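Visit report: Padodard paper mill open day

The mill at Padodard opened to visitors on Monday, June 3, 2024. Four lines were running, and our group was taken round the pulping hall first. Stock enters the refiners at low consistency and is screened twice before it reaches the headbox. 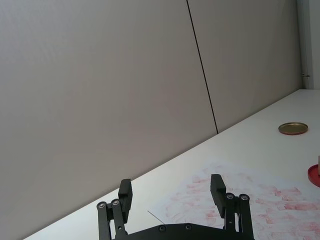 Vol. 8, p. 200

The older of the two machines, built by Tehrani, makes uncoated book paper. Its drying section was rebuilt in March with new felts and a closed hood. Steam use has fallen, though the mill gave no figure. Web breaks are logged by hand on a card at the reel.
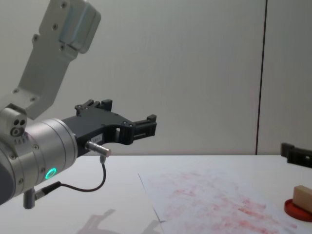
SITE VISITS

Elvia Chávez, who runs the test room, went through the routine checks: grammage, bulk, tear and moisture. Samples are conditioned overnight before anything is measured. The Velari tear tester is older than the building and is still checked weekly against weights.
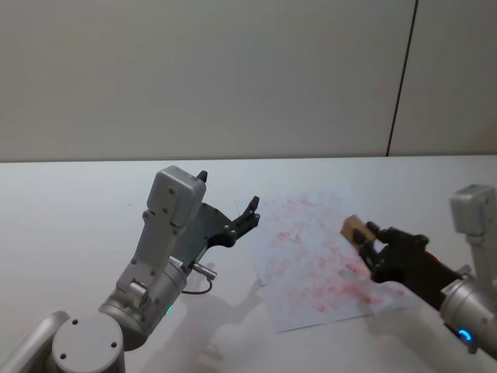

Results go back to the machine floor by the end of the shift. Curl remains the commonest complaint from printers, mostly on the lighter grades, and the mill now wraps reels sooner after slitting.

The warehouse held 1,633 reels on the day, most of them bound for the Brundumura depot by rail. Loading was not shown, as the siding was closed for track work.

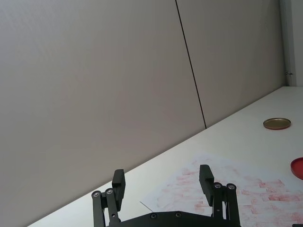
Padodard, during the open day.

Visitors need flat shoes and should bring their own ear protection. Parking is by the east gate.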